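Cahier d'atelier, avril 2018
Reliure et colles

Bon, je reprends le cahier après trois semaines sans rien noter, ce qui est mal, je sais. Donc la colle d'amidon. J'en étais resté à la recette de mars, celle qui faisait des grumeaux dès qu'on la passait au tamis, et j'avais accusé la farine. Eh bien non, c'était la casserole ! Le fond trop mince chauffe d'un coup au centre, l'amidon prend là et le reste traîne. J'ai repris au bain-marie, 100 g d'amidon de blé pour 1000 g d'eau, en tournant sans m'arrêter pendant toute la montée, et j'obtiens une pâte bien lisse, un peu translucide, qui se laisse étaler au spalter sans faire de fils.

Essais sur le papier Flunmont (le crème, pas le blanc, le blanc gondole et je n'en rachèterai pas) : séchage sous presse une nuit, feuille plate le matin. Sur la toile Bindero par contre, ça traverse. On voit des auréoles à l'endroit des mors, et franchement pour un plat de couverture c'est rédhibitoire. J'ai essayé un mélange moitié amidon, moitié vinylique : mieux, mais on perd la réversibilité, et pour le registre Bautista c'est justement ce qu'on nous demande. À discuter.

Le registre Bautista, parlons-en. Dos cassé en deux endroits, couture encore bonne sur les premiers cahiers, fichue ensuite. J'ai débroché seulement la fin. Les fonds de cahier sont renforcés au japon, bandes déchirées à la main (au pinceau mouillé, le long de la règle, c'est plus long mais la barbe accroche tellement mieux). Il me reste les gardes à choisir. J'hésite entre un papier uni et la marbrure un peu verte du tiroir du bas, qui me plaît beaucoup mais qui jure avec le cuir.

À ne pas oublier : baisser la presse moins fort sur les petits formats, j'ai encore marqué un plat. Racheter du fil de lin. Grammage 60 pour les serpentes, pas au-dessus.

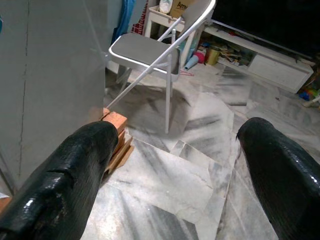
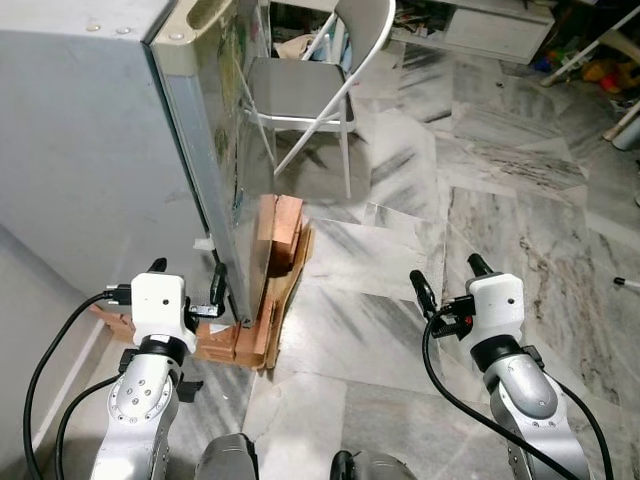 Ajout au crayon dans la marge, de l'atelier Enoteck : pour la toile, essayez de l'encoller deux fois très maigre au lieu d'une fois grasse, et laissez tirer la première couche avant de passer la seconde. Chez nous les auréoles ont disparu comme ça, sans vinylique. Et pour les gardes, prenez l'uni, la marbrure verte ira mieux sur une demi-toile. Si vous gardez la colle plus de deux jours, mettez-la au frais et repassez-la au tamis avant usage.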